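Chapter 5
Comparing Grippers on Household Objects

In the earlier chapters we chose a gripper from its data sheet. We looked at the opening width, the closing force and the weight, and we asked whether the arm could carry it. This is a good way to begin, but it leaves many questions open. Two grippers with the same numbers on paper can behave very differently when they meet a round lid or the thin rim of a plate. In this chapter the reader will learn to compare them by trial, with the same objects, the same table and the same rules for each one.

The examples come from a series of tests at the Clorndale teaching laboratory. Gordon Caron planned the tests and Mervin Tremblay wrote the controller settings. They compared 2 grippers on one arm: the Lapointe parallel gripper, which has flat rubber pads, and the Dirkeo gripper, which has three bending fingers. Each gripper made 60 attempts, 30 on a cooking pot and 30 on a plate. The arm, the wrist camera and the fixed camera stayed the same during the whole series.

5.1 Choosing the objects

It is tempting to begin with wooden blocks. Blocks are cheap and easy to measure, and almost every gripper can hold them. For this reason they tell us little. A better set of objects is small but contains different difficulties, and each difficulty should be one that a person could explain in a single sentence.

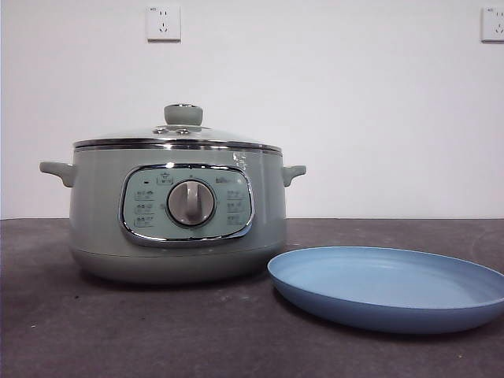

Figure 5.1 Test objects on the table: electric cooking pot with glass lid, and blue plate.

The pot offers the gripper several places to hold. The knob on the lid is a cylinder and stands clear of the glass, so both grippers can approach it from above. The side handles ask for a different wrist angle. The dial on the front panel is a third task, where holding is not enough and the wrist must also turn. When you write your test plan, treat these as separate tasks and give each its own line in the results table. If you put them together under the name "pot", a gripper that is strong on the knob and weak on the dial will look only average, and you will not know why.

The plate is difficult in another way. It is wide and shallow, and it lies flat on the table, so there is little space to put a finger under the rim. With the Lapointe gripper, Tremblay had to bring one pad down very near to the table surface before closing. The Dirkeo fingers could bend against the table and slide inwards, but they sometimes pushed the plate away before they held it.

Materials also matter for the camera. Clear glass and shiny metal are hard for many depth cameras – the measured points can be missing or wrong – while a matt surface is normally easier. A failed grasp on the lid can therefore be a failure of seeing, and you should check the depth data before you blame the fingers.

5.2 Fixing the start position

A comparison is fair only if both grippers meet the same situation. At Clorndale the position of each object was marked on a paper template, which was laid on the table, used to place the objects, and then taken away before the attempt. The direction of the objects was fixed too. A pot turned by 15 degrees moves its side handles to a new place, and this is already a new task.

Record the start position with the fixed camera before every attempt, with the arm moved back out of the view. Save the picture under the same number as the attempt. Caron did not do this in the first week in November, and later he could not decide if three strange results came from the gripper or from a badly placed plate. These attempts were repeated.

The controller settings must be written down in the same way. Closing speed, force limit and approach height belong on the sheet, also when they did not change. The log form used in the next section was made for the Bronotport controller, but it can be copied for any other system with small changes.

Contact the editors | Copyright notice | Back to top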